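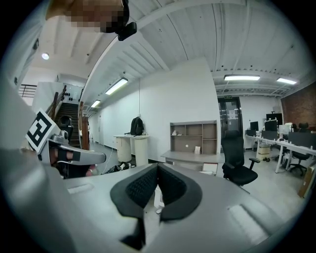

Moving out of a shared office at Dranbridge: common questions
22 May 2021 | By the Rees desk
416 views | 3 comments

When does my desk need to be clear? By noon on the last day of your notice month. Clear means the desktop, anything under it and the cubbies you use. Unplug your own monitors and coil your own cables, including any left on the floor. Bags on the counter go home with you. Chairs belong with the desks, so if one has ended up on the stairs, please bring it back.

Are the monitors mine or yours?
If it has a Trimbridge tag on the back, it stays. Anything without a tag is treated as yours.

Can I leave furniture for the next tenant?
Only if they agree in writing. Otherwise we charge for removal.

Do you supply boxes?
Yes, three per desk. Flatten the ones you don't use and leave them by the wall.

What if I have more than one desk?
Tell us a week ahead. Teams with over 700 square feet get a second day to move.

How do I get my deposit back?
We check the space after you return your key. Deposits under $1000 are paid by bank transfer within ten business days. Larger ones take up to 30 days.

Can I store things between offices?
The Furer building has lockers by the month. They were all taken in March, so call first.

Shares: 3

Related
Booking the freight elevator
Returning keys and parking passes
Desk sizes at Trimbridge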